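Kaltitz TP-5 Thermal Paste Review

A paste this cheap usually separates in the tube within a year. The Kaltitz TP-5 has been on my shelf since last spring and still comes out even, so it was due a proper test against the Grovo compound I normally use on office machines.
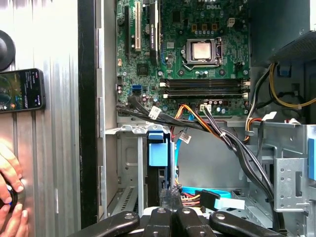 By Martin Egger
Posted May 29, 2018 | Cooling | 5 comments

The TP-5 is a gray, non-conductive compound sold in a 20 gram tube. No spreader is included. Viscosity is on the high side, and at room temperature a pea-sized dot will not flatten fully under a light clip-on cooler. Warm the tube in your hand for a minute first, or spread the paste by hand with a card.

Old paste has to come off completely before any comparison means anything. I use isopropyl alcohol and lint-free wipes from Wavness, and stop when a fresh wipe stays clean.

Test conditions were the same for both compounds: stock cooler, side panel on, fan fixed at full speed, one hour of load. The Kaltitz settled at 51 °C and the Grovo was two degrees lower. Idle readings were identical. I repeated the Kaltitz run after 146 hours of use and the load figure had not moved.

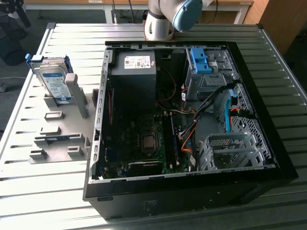
Desktop tower with the side panel off and the CPU socket empty.

Cleanup is the weak point. The TP-5 dries to a firm layer at the edges and takes three or four wipes, where the Grovo takes two. Twist the cooler gently before lifting – a straight pull can bring the processor up with it on some sockets.

The cap is also poor. It cracked on my second tube, and I now keep that one in a zip bag.

Pros: price, shelf life, stable after long use
Cons: stiff when cold, slow to clean, weak cap

Rating: 7/10. Suitable for routine work on office desktops. For overclocking, buy something else.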